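4.3 Cleaning around furniture legs

The usual advice on hard floors is that tile is the easy case. Dust doesn't sink into it, the nozzle slides, and the job is finished when the floor looks clean. Most time-use work repeats this, often on the strength of what people write in a diary at the end of the day. We doubt it holds once there is furniture in the room, and the home visits gave us little reason to change our minds.

Our 19 households kept a diary for 11 days and logged 1,042 cleaning tasks between them. Vacuuming was entered as a single task in nearly every case: one line, one length of time, one room. Few people wrote down that they had moved a chair or bent down to reach behind a table leg. When Yuk-lan Hsu went through the diaries with the people who kept them, many said that the legs were "the annoying part," yet the diaries had no place to say so. A form that asks only for the room will find that rooms are cleaned. It says very little about where the effort goes.

The Filside survey form, which we used in the first round, has this fault. So does the shorter Hurel form, although it at least separates open floor from edges. Hsieh's scoring method goes further and gives each piece of furniture a weight by the number of its feet. We tried it and were not convinced. A plain square leg and a turned leg with rings and bulges get the same score, and so do a leg in the middle of the room and one that stands close to a wall. Anyone who has cleaned under an old dining table will have a view on that.

Figure 8 shows the task. The furniture in it is dark, turned wood on pale tile. Two points matter for the argument. First, the work is done with a small round nozzle down at floor level, and the hands are low, close to the tile. This is a different posture from the upright walk that most guides assume, and a diary line that reads "vacuumed" covers both. Second, the feet of the legs are worn lighter than the wood higher up. It is tempting to blame this on years of being knocked by nozzles, and at least one reader of an early draft did so. We would not. Chairs are dragged, shoes catch them, mops rub them, and a photograph can't tell these apart.

We also can't say from a still picture how long a leg takes, or whether the floor near it ends up cleaner than the open tile. The claim we make is a smaller one — the legs change how the work is done, and forms that ignore them should not be used to call tile an easy floor. The Rellard version of the form, used in the second round from June on, adds a line for furniture and is taken up in the next section.
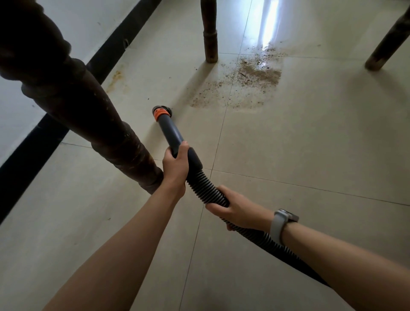
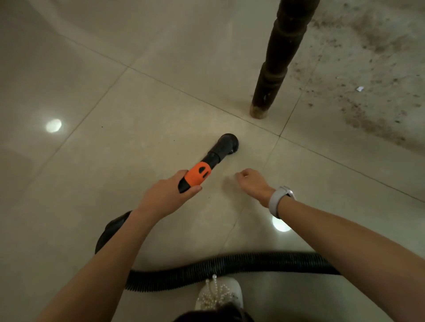
Figure 8. Vacuuming a tiled floor near turned wooden furniture legs; two views from the same visit.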